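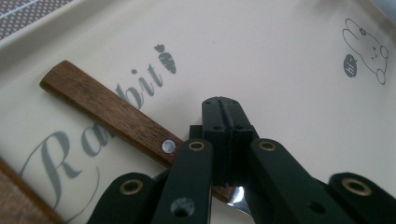 Riveted wooden handle on a cream-colored tray with gray lettering.

Filed under: Kitchen Care > Knives and Utensils > Wood Handles

Cleaning and Oiling Riveted Wooden Handles

Updated 2021-11-18

This procedure covers knives and other kitchen utensils with flat wooden handles fastened by metal rivets. It applies to bare or oiled wood. It does not apply to handles with a thick clear coating, which oil cannot penetrate. To check, put one drop of water on the wood. If the drop still stands as a bead after 3 minutes, the surface is sealed or already well oiled, and only steps 1 through 3 are needed.

What you need

- A tray with a raised rim, large enough for the longest utensil
- Two lint-free cloths
- Dish soap and a soft brush
- Wooden toothpicks
- Sandpaper, 320 grit
- Food-grade mineral oil (we use the Nalutora bottle with the drip cap)
- Metal polish, optional

Work on the tray from start to finish. It catches sanding dust and oil, and a pale one makes both easy to see. Lay each knife flat with the edge facing away from you. Do not stack utensils on the tray.

Step 1. Wash

Wash the handle by hand in warm water with a small amount of soap. Brush along the grain. Do not soak. Water enters at the end grain and around the rivets first, and wood that swells there can lift from the metal when it dries.

Step 2. Clean the rivets

Run a toothpick around the edge of each rivet to remove packed residue. Rivets on the same handle often differ in brightness. A dull rivet can be brought up with a small dab of metal polish on a cloth tip. Keep the polish off the wood, where it leaves a gray ring that has to be sanded out. Wipe the rivet with a damp cloth afterward.

Step 3. Dry

Wipe the handle and let it stand in open air for 12 hours. Do not use an oven, a radiator or a hair dryer.

Step 4. Inspect

Hold the handle upright under a lamp and check the following:

- Rivets sit level with the wood and do not turn under a fingernail.
- No gap shows between the wood and the metal.
- No crack runs from a rivet toward the end of the handle.
- The squared-off end is free of splinters.

A loose rivet has to be reset or replaced before the utensil is used again. Oil will not tighten it. Small surface cracks that stop short of a rivet can be oiled and watched.
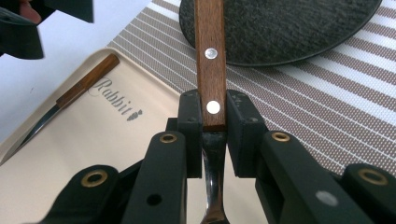 Step 5. Sand

Sand only if the grain feels raised. Use light strokes along the length of the handle, never across it. Go around the rivets; sanding over them scratches the metal and pushes gray dust into the wood. Wipe off all dust with a dry cloth.

Step 6. Apply oil

Put a few drops of oil on a clean cloth and rub it in along the grain. Give the end grain a second pass. Wood with pronounced grain takes oil unevenly, so add more wherever the surface turns matte within the first few minutes. Leave the handle for one hour, then wipe off everything that has not soaked in. A handle that still feels tacky was not wiped enough. Go over it again with a dry cloth.

Step 7. Clean the metal

Wipe the blade or shank with a soapy cloth to remove stray oil, then rinse and dry. On knives, wipe from the spine toward the edge.

How often

For daily use, repeat steps 5 through 7 every 3 months. In homes with dry winter heating, add a treatment in January. Utensils kept in a drawer and seldom used need it once a year.

Notes

Olive oil and sunflower oil go rancid in the wood and should not be used. The Dromora board wax can be applied over the mineral oil the following day, in a thin coat. It slows water but makes the handle slightly slippery until buffed.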